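The Trial Period

The Flunix came with a ten-day trial, and Marisol Tapia meant to use every day of it. She had sold tidying machines for Gultumau and knew what the brochure left out.

She put it in the front room and told it to clear up.
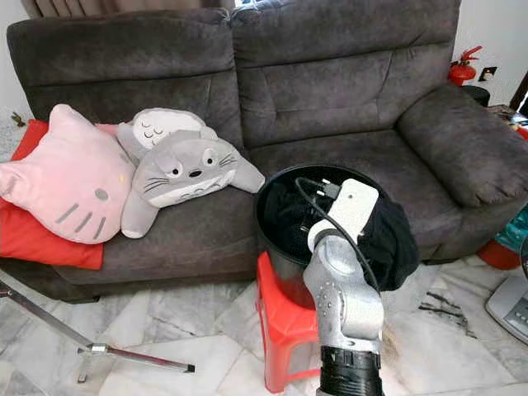 The charger, day one.

"It picked up my charger," she told Ibrahim Bassey on the phone. Ibrahim handled returns at the Villanueva office.

"Is that a complaint?"

"No. I'm telling you what it did. What does it cost after the trial?"

"3069, or 101 a month."

She wrote both numbers on the back of an envelope.

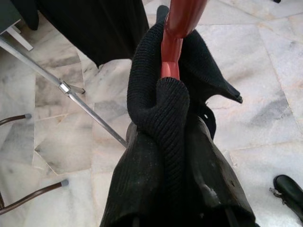
The black knit thing had been her mother's. Marisol had walked past it since October. She had asked the machine for the floor, all of it, and she hadn't thought about what that included. She stood in the doorway with the phone against her shoulder.

"Are you still there?" Ibrahim said.

"Does it know what to keep?"

"You tell it. There's a list. It holds 40 items." 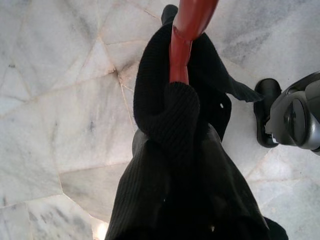 "Stop," she said, and the arm stopped.

She sat down on the sofa next to the Totoro and opened the list on her phone. It was blank. She typed "black knit" and then "Mom's," and the app asked if she wanted to add a room.

"Ms. Tapia, should I put you down for monthly?"

"Call me on day nine," she said.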